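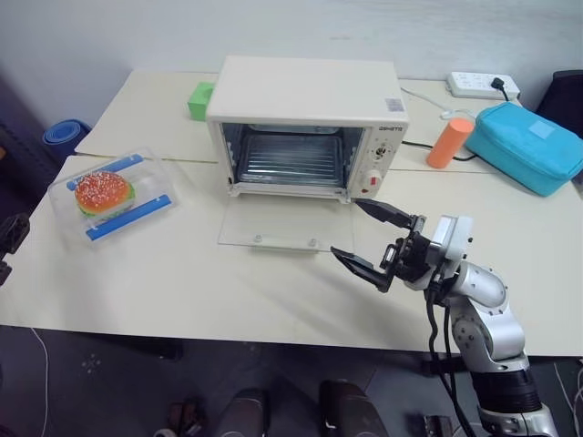

Is it better to teach a two-armed robot by guiding its arms with your hands or by driving them with a remote control?

For a job where both arms have to work together, remote control usually gives you cleaner recordings, and guiding by hand is quicker for learning where the arms can comfortably reach.

Forum > Teaching and demonstrations > Two-arm tasks
Thread: Toy burger into the toaster oven, by hand or by remote?

breadboard_betty
Posts: 769

Hello everybody, and thank you to those who answered my cable question last time, it was a great help. I've finally moved on from stacking cubes (I could stack cubes in my sleep by now) and I'm teaching a proper kitchen job: take the toy hamburger out of a clear container with blue clips, put it on the rack in a small toaster oven, and close the glass door. Two arms, one on either side of the table, two-finger grippers on both.

I have 245 demonstrations recorded by remote control, using a pair of leader arms that I hold while the real ones follow. The trained policy is lovely right up to the clips and then it dithers. It closes its fingers a little early, backs away, comes in again, and so on until I feel sorry for it and press stop. So I'm wondering whether I should throw out the clip part and redo it by taking hold of the arms and pushing them through it myself. Has anyone gone that way and been glad of it?

Triten
Posts: 15

I went that way and I was very glad, so let me put in a word for it! When you have your hand on the arm itself you feel the clip let go. With leader arms you feel nothing at all, unless yours have force feedback, and you end up squeezing and hoping. My clip recordings got a good deal shorter once I switched, and the motion looks so much more natural. Give it an afternoon before you decide, would be my advice.

ozan_guler
Moderator

Hi Betty, Ozan Güler here, nice to see you past the cubes. I'm going to disagree with Triten, in a friendly way. The trouble with guiding by hand is that your hands and forearms end up in the camera view. The policy learns from pictures that have a person in them, and then on the day it runs alone there's no person, and it gets confused in ways that are miserable to track down. You can record the joint positions by hand and play them back with nobody near the table, and I've done that, but with clips the playback is a fraction off and the container slides.

And with two arms you need two hands on two arms, standing somewhere in the middle of your own workspace. I have long arms and I still couldn't do it without bumping the oven.

What I'd look at first is where you start each recording. I'd bet the dithering is in your data already. Would you mind writing out how one of your demonstrations goes, start to finish?

breadboard_betty

Not at all, and I'm sorry in advance for the length. I keep this taped up beside the leader arms:

1. Set the table. The oven goes in the middle with its door folded down flat, and the container goes to the left of it, burger inside and both clips shut. The green cube lives behind the oven and the orange cylinder to the right of it. They're only there as clutter and neither arm is supposed to touch them.

2. Bring in the left gripper until its fingers just meet the end of the container, and leave the right one waiting wide open near the front of the oven. Stop there and take a breath before going on.
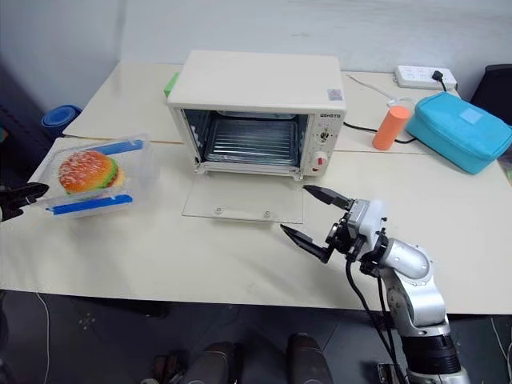

3. Open the near clip with the right gripper while the left one steadies the container, then the far clip, then lift the lid off and lay it down in front.

4. Pick up the burger by the sides of the bun, go in over the open door, and let go above the rack. Back straight out.

5. Come up under the door with one finger and swing it closed. End the recording when the arms are home again.

I suppose the breath in step 2 is what you're going to tell me off for.

ozan_guler
Moderator

I wouldn't dream of telling you off, but yes, it's the breath! You pause with the arms perfectly still, and some days it's a short breath and some days you're probably reaching for your tea. The policy sees the same view over and over with "do nothing" as the right thing to do, so that's what it learns to do there. Trim the still stretches out of the recordings you have and train again before you record a single new one. It's a cheap thing to try.

After that, if it's still shy of the clips, record some rescues: begin with the gripper a little too high or too far to one side and drive it back to where it ought to be. By remote, please.

Triten

Fair point about forearms, I crop mine out and it's a nuisance. I still say the clips are a job for the fingers though. Couldn't she do a few by hand just to learn the movement herself, keep none of it, and then go back to the leader arms?

ozan_guler
Moderator

Now that I'd happily sign up to. Practice by hand, record by remote.

cunosa_kid

Jumping in with a small one -- how do you keep the orange cylinder out of trouble? My right elbow sweeps everything off that side of the table, and my wife has asked me to stop using her spice jars.

breadboard_betty

Cunosa, I come in low from the front and stay on the near side of the oven the whole way, and I throw the recording away if I so much as brush it. It does get easier.

breadboard_betty
February 8, 2024

Back with news, and thank you all for your patience with me. I trimmed the still parts and trained again overnight, and the dithering at the near clip has gone. I sat and watched it with a grin on my face. The far clip is another story, it gets there with conviction now but slips off the edge more often than I'd like, so I've spent this evening doing it by hand as Triten suggested and I can see I've been pulling up when I should be pulling out and then up. I'll record a batch of rescues for the far side next, and I'll post the numbers when I have them.

Triten

Out and then up, exactly so. Very pleased for you! Let me know how you get on with the lid, mine sticks.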